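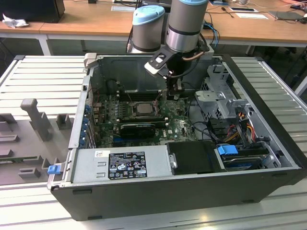
Photo: Ottilie Imhof

Nov 21, 2018

Long one, writing fast before the bus. Spent the whole day on the rules sheet for the teardown cell and we still only have 2 pages. Boonmee wanted 6. I said nobody at Romberg reads 6 pages standing up, he said then they shouldnt be near the arm. Fair.

What we agreed on so far. Mains lead out of the wall and hung on the hook where everyone can see it, before the case comes anywhere near the table. Side panel off by hand, always. Cooler off by hand too, at least till January. Arm gets the memory and nothing else for now. Power supply stays shut — no person and no robot opens one, ever, and I want that in bold at the top, not down in the notes where Boonmee put it.

Argued a good while over hands. Old Prakine sheet says "keep clear of the arm while moving." Useless. Moving when? It pauses over the board before a pick and looks parked. New wording: hands out of the case any time the fingers are below the rim, moving or not. If you need to reach in, hit stop, wait for the arm to go up, then reach. Ottilie read it out loud twice and found the hole — doesn't say who is allowed to restart. So: whoever hit stop restarts. Only them. Good catch.

Cables next. Drive power bundle has to be tucked or tied before a run, I keep saying it. And loose stuff on the desks behind the arm, paper, tissues, tablets, network leads... I wrote "clear the desks" and got a look, becuase half of it is mine. Fine. Rule stays.

Hard drives: still open. Alta want every serial logged before the drive leaves its bay, Ongart want it done at the bench after. I side with Alta. Once it's in a crate with 1000 others good luck. Boonmee is going to call them both.

Job sheet 482 goes out with the draft rules clipped on, see if anyone complains. Need to ask about gloves. Need to print the bold line bigger. Left my lunch in the fridge again.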